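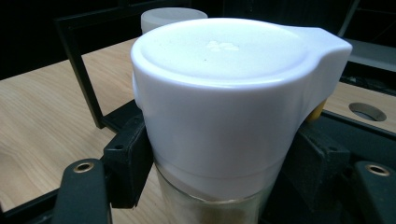
Search this notebook Go

Thursday, October. Pantry store, Idis room

Dry goods shelf reviewed in the afternoon. All glass jars with white plastic lids are to be kept together on shelf 2, with the tab of each lid turned to the right so that it may be found without lifting the jar down.

Labels are to go on the glass and not on the lid - lids were exchanged during the last wash and the Prieto list no longer agreed with the shelf. Jar 169 has been relabelled and entered again.

Lids are to be washed by hand and dried overnight. Replacement seals requested from Vidari, order 2203. Delivery date not yet confirmed.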